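Checking a policy in simulation before you run it on the arm

A policy that scores well on held-out clips can still fail once it has to act. The Fellstead method puts a simulated check between training and hardware. You need a trained checkpoint, the simulator, and a set of room files.

1. Load the checkpoint and freeze it. Turn off any noise you added to the camera inputs in training.

2. Build the test rooms. Our set has 252 layouts, none of them used in training. Wall colors, doors and furniture are drawn at random for each one.

3. Vary the camera pose too. Include steep tilts — a policy that has only seen level views often leans on the horizon.

4. Run 2,000 episodes with 3 random seeds. Keep the seeds the same for every checkpoint you compare.

5. Save the camera view whenever the gripper command changes. Sort the saved views by outcome and look through the failures first.
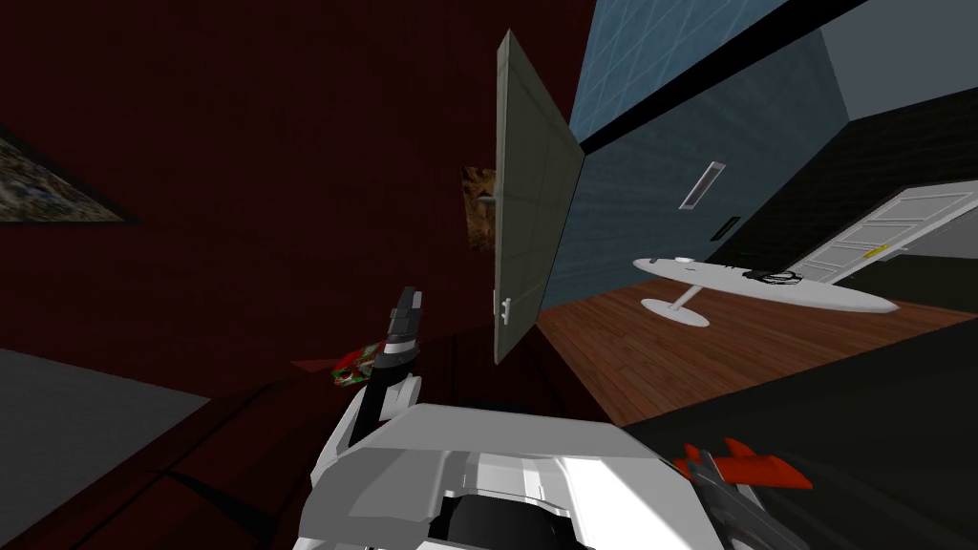 Simulated view with a strong tilt. The gripper fingers are beside a small red-and-green object, with an open door and a white oval table beyond.

6. Compare success rates by room and by tilt. If one group falls well behind, add rooms of that type to training and repeat from step 1.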